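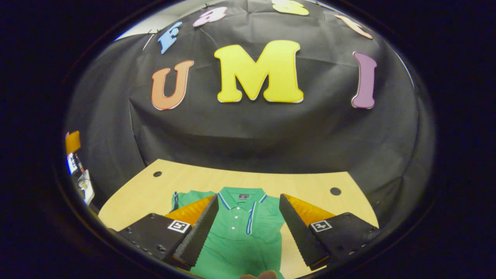 伊斯蒂科（Istico）的老城里，凡是上了年纪的店招，十块里头大概有一半要算在一个捷克人头上。他叫Bořivoj Polák，本地人念不出那个带小帽子的r，干脆喊他“波里老爹”，喊着喊着，连他自己签收条也签Bori。我迷上这个人纯粹是因为字。我从小就爱看字，大街上走路脖子永远是仰着的，为此撞过电线杆。做招牌的都懂一个道理：字母天生胖瘦不一样，你硬要它们一般宽，看着就别扭。橙色的U、黄色的M、紫色的I，钉在黑布上排成一行，M理直气壮地占最宽的位置，I就瘦瘦高高地站在旁边，每个字外面再留一圈细白边，颜色一下子就从黑底里跳出来了。这一圈白边，波里老爹叫它“衬衣领子”。他给人画招牌，价钱谈不拢的时候，第一样砍掉的就是领子，所以你今天在老城里走一圈，哪家当年手头宽裕，哪家当年抠门，一眼就看得出来。

我头一回听说他，是在穆戈街（Mugo）上躲雨。穆戈街很短，一头顶着教堂的侧墙，另一头接着一道往河边去的石阶，石阶一共107级，我膝盖可以作证。那天雨下得邪乎，我钻进一家卖纽扣和拉链的铺子，老板娘安帕罗·阿尔博莱达（Amparo Arboleda）瞟了我一眼，拖过来一把椅子。我坐下来，一抬头，就看见她柜台后面那块木板：深绿底，奶油色的字，写着“BOTONES”，那个S画得像天鹅脖子，尾巴一直甩到前一个字母底下去。我问这是谁画的，她说，波里老爹呀，还能有谁，口气好像我在问太阳是从哪边出来的。

然后她就讲开了，雨停了还在讲，讲到她自己都忘了收摊。（我后来发现，在这座城里打听旧事，千万别挑人家快要吃饭的时候去，会被留下来吃饭的，而且推不掉！）

按她的讲法，波里老爹是跟着一车玻璃来的。当时城外的格罗维林（Grovirine）肥皂厂要扩建，从港口那边运来一批窗玻璃，押车的人里有个又高又瘦的年轻人，下了车就不肯再上去，说晕车晕得要死，宁可在这儿住一辈子。他真就住了一辈子。至于他为什么会从欧洲跑到港口，又为什么会去押一车玻璃，安帕罗有一个版本，她表姐有另一个版本，教堂里管蜡烛的老先生还有第三个版本，里面有一位伯爵夫人。伯爵夫人那版最好听，我一个字都不信。

家谱和档案这类东西，我是半路出家。以前我写吃的，写了好多年，写到后来闻见炸洋葱就犯困。有一年三月，编辑问我有没有别的想写，我脱口而出说想写一个画招牌的。她问有多少材料，我说有一块木板和一位卖纽扣的太太。电话那头安静了一会儿，然后她说，行吧，你去。

于是我就去了市立档案馆。档案馆在一座旧粮仓的二楼，白天也要开灯，管阅览室的莱迪·科雷亚（Leidy Correa）年纪很轻，手脚极快，我话还没说完她已经把营业执照登记簿搬出来了。登记簿是这样的：谁要在街上挂招牌，就得交一笔钱，写明尺寸、位置、谁来做。那时候的书记员字写得龙飞凤舞，把Polák写成Polaco的有，写成Pollo的也有，后者在西班牙语里是鸡肉。所以你查“波拉克”是查不到几条的，得把“鸡肉先生”也一起查了，才凑得出个大概。

我们两个趴在那儿翻了好几个下午，最后理出来323条。323块招牌！理发店、棺材铺、文具店、牙医、两家打对台的冰淇淋店、一所教打字的夜校，还有一位上门给人看骨头的“教授”。最后这位的招牌尺寸大得离谱，登记簿旁边有一行小字，说邻居投诉它挡光。

翻登记簿有个好处，你能看出一条街是怎么变的，这比读任何一本正经的地方志都来劲。比如穆戈街，最早一页上全是跟牲口有关的行当，马具、草料、钉掌。往后翻，马具店改成了修自行车的，草料铺变成卖布的，再往后，卖布的隔壁开了照相馆，照相馆楼上租给一个教手风琴的。每一次换手，都得有人去找波里老爹重画一块。他把旧板子收回来，刨掉一层，再上底漆，接着用。安帕罗说她家那块板子侧面看有夹心，像千层饼，最底下那层是红的，她祖母说是肉铺。我拿手指头摸了摸，确实能摸到一道一道的棱。肉铺那一层我没有证据，登记簿里那个门牌号缺了一页。

缺的那一页让我惦记了很久。莱迪说可能是虫蛀，可能是有人撕了，也可能装订的时候就漏了，档案馆里这种事多得很，别太当真。我嘴上说好，回家路上还在想。

波里老爹的铺面在石阶顶上，如今是一家修手机的。年轻老板很客气，让我进后院看。院墙上有一大片深深浅浅的颜料点子，他说租下来的时候就有，一直想刷白，一直没空刷。我跟他说求求你别刷。他笑了，说那我就更没空了。那片墙应该就是试颜色的地方：蘸一笔，在墙上抹一下，退后两步，看看太阳底下是什么样。有一小块蓝色旁边，刻着几个字母，笔画很浅，我认了半天，觉得是“NO”，大概是嫌那个蓝不好。我很想把它当成老爹的笔迹，可是谁知道呢，也许是后来哪个孩子刻的。

他的手艺是跟谁学的，至今说不清。乌利塞斯·埃斯皮诺萨（Ulises Espinoza）今年已经很老了，小时候给他当过学徒，我去他家拜访过两回。头一回他耳朵不好使，我们两个扯着嗓子聊了一上午，聊的几乎全是足球。第二回他女儿在，帮着传话，这才聊到正题。

他说老爹教徒弟，头一年不许碰字，只许画直线。墙上、板上、地上，拿粉笔画，画到不用尺子也能从门口一口气拉到灶台。第二年画圆。他画圆画得最差，老爹就让他去厨房端着盘子看，看一个钟头，看完把盘子放下，凭记性画。“我那时候觉得他有病，”埃斯皮诺萨先生说，“后来我的圆比他的圆还圆。”他说着就用食指在桌布上画了一个给我看，慢慢的，起点和终点刚好碰上。

他还讲到颜料。老爹的黄色是自己配的，配方不肯告诉人，熬的时候把门关上，满街都是一股亚麻籽油的味道。有一回格罗维林厂订了一块特大的招牌，挂在厂房屋顶上，坐火车进城的人老远就能瞧见。那块招牌用了4个徒弟，梯子不够，就跟教堂借，神父提的条件是把告解室的牌子顺便给描一描。厂名里那个G，光是一个字母就比人高，埃斯皮诺萨先生当时个子小，正好蹲在G的肚子里上漆，太阳晒得他头昏，他就在里头睡着了。大家以为他掉下去了，在底下喊成一片。

厂子早就关了，屋顶的大字拆下来以后去了哪里，我问了一圈，说法五花八门。有人说当废铁卖了，可埃斯皮诺萨先生一口咬定那是木头的，上面包了铁皮。有人说V和I给一个养鸡的拿去搭了鸡舍。我还真去找过那个鸡舍！开了老半天车，到了地方，养鸡的已经不养鸡了，改种番石榴，他领着我在园子里转了一大圈，很热心，哪里都让我看，最后送了我一大袋番石榴。字母没有找到。番石榴很甜。

说到这里得提一下布拉蒂亚（Bratia），那是河对岸的镇子，跟伊斯蒂科一向不对付，什么都要争，争谁家的桥头在先，争哪边的玉米饼正宗。波里老爹的事他们也要争。布拉蒂亚人说他在河对岸先住过一阵子，在那里画了第一块招牌，伊斯蒂科人听了就翻白眼。我坐渡船过去问，渡口的咖啡馆里还真有一块旧板子，黑底金字，写着咖啡馆从前的名字。字是漂亮的，可我左看右看，觉得S不对。老爹的S重心低，像人坐着，这块板子上的S是站着的，挺胸收腹。我把这个想法跟咖啡馆的人一说，气氛马上就不太好了，咖啡倒是照样给我续了一杯。

后来我把照片拿给埃斯皮诺萨先生看，他戴上眼镜，又摘下来，凑得很近。他说，这个可能是老爹年轻时候画的，人年轻的时候，S都是站着的。这下我可没主意了。所以这件事我目前只好两边都不得罪：布拉蒂亚那一块，可能是，也可能不是。我已经准备好了，这期杂志出来以后，两岸都会有人写信来骂我。

他家里的情况，我知道的不多。洗礼登记里有他2个孩子的名字，一男一女，儿子后来去了首都，女儿叫什么，登记簿上写得清清楚楚，结婚以后就改了姓，线索到那里就断了一阵。接上这条线的是埃尔维拉·弗洛雷斯（Elvira Flores）。她是波里老爹的外孙女，住在一栋很凉快的房子里，院子里有三花猫。我是怎么找到她的呢，说出来很没面子，是她找到我的。安帕罗逢人便讲有个写文章的在打听老爹，讲了几个月，终于讲到了她的裁缝那里，裁缝又给弗洛雷斯太太改裙子。我在档案馆里吭哧吭哧翻了那么久，还不如一条裙子管用。

弗洛雷斯太太手里有一个铁皮盒，装着外公的一部分字样本。薄薄的小册子，自己用线缝的，一页一个字母，同一个字母要写上许多遍，胖的瘦的，带脚的不带脚的。有几页角上沾了油，摸上去硬硬的。她最喜欢的是Q，因为外公的Q尾巴每次都不一样，有的像逗号，有的像鱼钩，有一个干脆画成了一只小老鼠的尾巴。她说小时候坐在他膝盖上，他问她今天想要什么样的Q，她说什么他就画什么。我问她城里哪块招牌上用过那只老鼠，她想了想，说城里没有哪家店的名字是带Q的，卖奶酪的那家倒是有，Quesos，可人家嫌老鼠晦气。

册子最后几页是捷克文，夹着账目。我不认得捷克文，找人帮着看了几行，有一行大意是“绿色不够，去问玻璃匠”，还有一行是几种面包的名字。我本来盼着里头会有什么身世之谜，伯爵夫人什么的，哪怕一小封信也好。面包就面包吧。弗洛雷斯太太说他一辈子都在抱怨这里的面包太甜，吃了那么多年，每天早上还是要抱怨一遍，抱怨完了吃两个。

她也记得他的脾气。有人把店名拼错了，写在纸条上交给他，他照着错的画，一个字母不改，画完收钱走人。所以登记簿里有一家“Ferretria”，少了个e，五金店老板过了好些日子才发觉，气冲冲地来找他理论，老爹把那张纸条从抽屉里拿出来，平平整整铺在桌上。这一家我去对过，登记簿上确实是少一个e的，后面有一笔改动，墨色不同，补的e挤在r和t中间，瘦得像根针。招牌上后来是怎么补的，我就不知道了，那栋房子塌了半边，如今是停车场。

现在还挂在街上的，我和莱迪拿着名单一条街一条街地走，走坏了我一双凉鞋。有的被塑料灯箱挡在后面，得跟店主说好话，搬梯子上去，拿手电从缝里照。有的漆掉得只剩个影子，下过雨以后反而看得清楚些。理发店那块保存得最好，因为理发师的父亲怕晒，给它装了个小遮檐。打字夜校那块被人锯成两截，当了二楼阳台的隔板，“MECANO”在左边那户，“GRAFÍA”在右边那户，两家关系处得不错，说要是哪天有人想把字拼起来，他们不反对，只要赔他们一块新隔板。

我问过弗洛雷斯太太，老爹自己店门口的招牌是什么样的。她说没有。他嫌麻烦，也嫌没人付他钱。门框上有一颗钉子，挂着一把旧刷子，刷毛秃光了，认得的人都知道是这里。那颗钉子现在还在，修手机的年轻人拿它挂遮阳帽。

上个月我又去穆戈街买拉链，安帕罗从柜台底下摸出一张叠得很小的纸，说是她表姐在柜子后头扫出来的，让我给看看。是一张收条，收“鸡肉先生”画板一块的工钱，外加领子，领子两个字底下划了一道横线。我把它拍下来发给了莱迪，她回得很快，问我门牌号看不看得清。号码那里正好有一道折痕，我还在想办法。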